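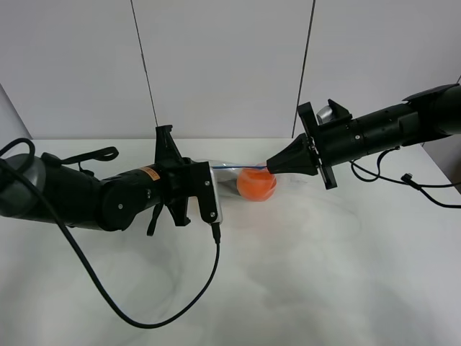
August 18, 2019
Prepared by the Neltine software team for Skusden

Progress report, second period: planning and perception software for two-arm bag handling

In this period we worked mostly on the planner and on the part of perception that looks for the zipper of a clear bag. The control layer received smaller changes. The hardware of the cell stayed the same, so the results can be compared with the first report.

Perception. The old zipper detector used only the color of the strip. With the blue strip it worked well when the bag was flat, but the clear plastic gives reflections, and the detector often put the end of the zipper a few centimeters away from the correct place. The new detector fits a curve to the strip and gives a confidence value for each of the two ends. We labeled 3000 images for training and kept 851 more for testing. On the test images the position of both ends is now good enough for a grasp in most cases. The remaining errors are mainly with bags where the strip is folded over itself. We do not have a solution for the folded strip yet.

The content of the bag is still a weak point. A ball in the bag, for example the orange one, is easy to find by its color, but the planner needs to know also how it pulls the plastic down when the bag is lifted. At present we use a fixed value for the weight. We would like to estimate it from the joint torques, but the torque signal of the left arm has too much noise at low speed.

Planning. Both arms are now planned together in one problem. Before, we planned the left arm first and the right arm had to accept what was left, and many plans failed for this reason when the grippers came close to each other over a short bag. From 2583 start positions in simulation, the new planner finds a path for all but 6. We looked at these by hand. In every one of them the right wrist would have to turn past its limit, so we think they have no solution and we will remove them from the set.

The cables are not in the collision model. We added a simple box under each forearm in place of them, and this is safe but too large. It closes some low approach paths which the real arm could take without problem. A better model is on the list for next period.

Control. The two controllers now use one common clock. The delay between them was changing from run to run, and this made the bag stretch or go loose during a common move. We also added a stop when the distance between the grippers is more than the length of the zipper plus a margin. The margin is set by hand in the configuration file.

Tooling. Log files from both arms are written in one format and can be opened in the Cenby viewer. The import of the old logs is not finished. Marciniak delivered the new driver three weeks later than planned, and we moved the long test with the real arms to November. The budget is not changed by this move.

Next steps: folded strips, the cable model, weight estimate. We ask Skusden to confirm which bag sizes must be included in the November test, as we need this before we can fix the test plan.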